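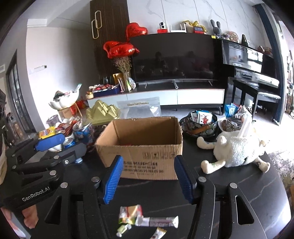 Two grippers and a table of sweets, with a cardboard box in the middle.

My neighbor Edeltraud Wunderlich is sure that in 2 years she will not clear a table anymore. She read it in a magazine at the dentist. I worked for a long time in the packing hall at Brinkmann, and I want to explain why I do not believe her, although I would like to.

Look at the sweets first. A bar is stiff, a small packet bends when you take it, and a crumpled wrapper changes its shape at the first touch. For a hand these are the same job. For a pair of fingers which can only open and close, each one is a new problem. Where do you hold a wrapper that has no sides? And is it garbage, or is there still something in it? My grandson would press it and know.

In the hall we had a machine which put bars in cartons, 161 in a minute, and it did this all day without a complaint. People saw it and said that the home robot must be near. But the bars came on a belt, all in the same direction. When one lay across, the machine stopped and Dörte Oltmanns had to come from the other end of the hall and turn it with one finger. I think about this finger often. At home everything lies across.

Then there is the toy. A plush sheep is easy to grip, I admit this, soft things forgive a lot. The difficulty is where it belongs. In my house the answer depends on who is visiting on Sunday. The jar of sweets stays out, the can goes away, the bowl stays but not in this place. These rules are written nowhere, and I myself break them.

My friend Tsehay Woldemariam does not agree with me. She says that I compare the robot with a good housekeeper, and I should compare it with a tired person at nine in the evening. A tired person also puts the wrong thing in the box. If a machine takes five things from the table and four are in the correct place, she would be satisfied, she says, and she would do the last one herself. This is a fair point -- I have thought about it for a week and I still have no good reply, only that I would not like to search for the fifth thing.

What I would pay for today is something smaller. Let it carry the full box to the kitchen and come back. Let it pick up what is on the floor, because my back is worse than my eyes. The sorting I can do sitting down, with a coffee. Edeltraud finds this too modest, and she has already measured the corner beside her refrigerator.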